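4.2 Ship roles and how players learn them

Naval combat games give us something rare: a slow shooter in which every mistake takes half a minute to arrive. That pace makes them a wonderful place to study how people learn a role. In Notard, the game used here, a torpedo fired at long range may need 80 seconds to reach its target, and the player who fired it has usually made three or four other choices by then. We wanted to know which of those choices change first as a player gets better.

We followed 200 new accounts on the Vakton server, all of them limited to destroyers until they had played 20 matches. Replays were cut into short segments and tagged for heading, speed, smoke use and distance to the nearest capture zone. The patch of March 2, 2018, which shortened smoke duration, fell in the middle of our window, so matches before and after it were scored separately.

The clearest change was in turning. New players sail straight at the zone, fire everything and turn away late, often showing their full side to the enemy. By match 20 most had started their turn before being spotted, and many had begun to drop speed first — a habit the in-game tutorial never mentions! Aim improved too, but far more slowly, and it told us very little about who would win.

Map layout mattered more than we had guessed. On Ospina, with its tight chain of islands, early turning was picked up quickly. On Custero, where the water is open, players held on to the straight run much longer, and we were delighted to see how sharply the two groups split.

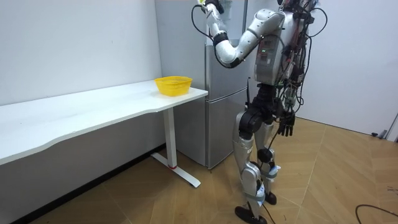

Figure 3

Does skill learned on one map carry over to the other? Only in part: players who started on Ospina kept their early turn when they moved to Custero, but they misjudged distance and often turned before they were in torpedo range.

Going the other way was harder. Players raised on open water ran aground often in their first Ospina matches, and several gave up on the inner channel completely. We return to this group in Section 5, where smoke timing is added to the model.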